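Robot club, week whatever, and I am still not sold.

My daughter's team at Terkura meets Thursday evenings, and parents are allowed to sit in if we keep quiet. I managed that for maybe half an hour. This season's task is household appliances: get two arms to work the door and knobs on a microwave without a person stepping in. 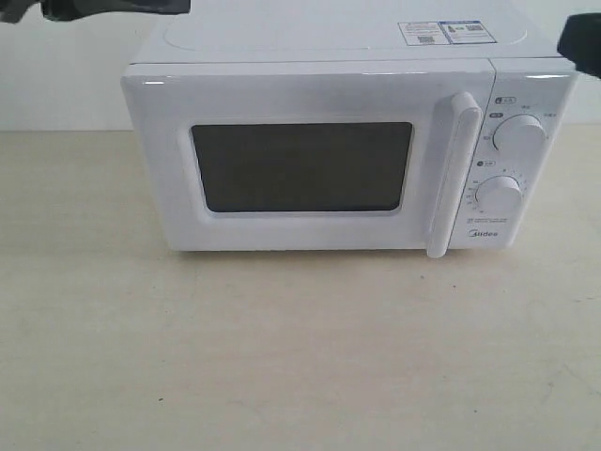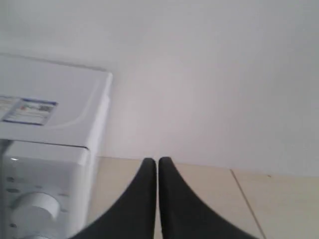
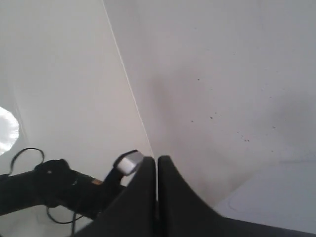 The coach, Pin-yu Tang, says the arms learn from practice runs the kids steer by hand. The team wants 4000 of them before the Ullerska meet. Do the math on that with 8 kids and one evening a week. I did, on the back of the sign-up sheet, and I didn't like it.

My bigger complaint is what gets called success. Last month they told us the door routine was "working," and then I watched it go 2 for 17. Sewwandi Abeysekara's mom clapped both times. I like her a lot, but I think we owe the kids a straight answer about a score like that.

To be fair, Sewwandi herself wasn't fooled. She keeps a notebook of every miss and what she thinks caused it, and it's the best thing I've seen come out of this club. My daughter has started one too – mostly drawings so far.

So I'll keep driving her over there. I'm just not putting money on Ullerska, and I still want to know who decided that turning a knob was a good first project for twelve-year-olds.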